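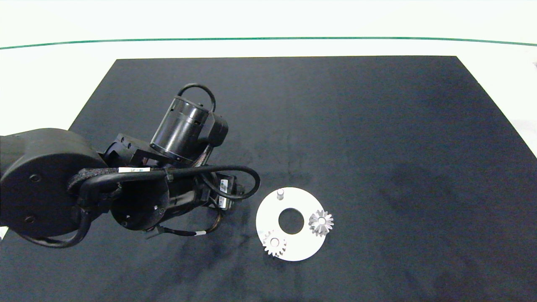 5 October 2025. Gear task for the Kemeys student challenge, second bench session with the Cosetti arm. Task is to put three spur gears on the pegs of the white ring plate so they mesh. We work it in stages: two gears on, peg nearest the gripper left bare, and the arm has to bring in the last one. Plate sits flat on the black cloth, which has soft creases toward the right-hand side. I want those gone before we calibrate again, as the plate height changes depending on where it's put down.

Ran 36 attempts from the Irnau script. Most of the misses were on approach, with the bore coming down 2 mm off the peg centre. Turning the gear slightly while lowering it helped the teeth engage. Dropped the approach speed and it behaved better, though cycle time suffered.

Cable loop at the wrist still bothers me – it swings out when joint 4 rotates past its usual range. Needs a tie or a shorter run.

To do:
Re-zero the gripper.
Iron the cloth or swap it for the rubber sheet from the Clatarard kit.
Label the log folders properly. Run 825 is saved under the old June name.
Ask the other team what tolerance they printed their plate to. Ours is a bit tight on one peg.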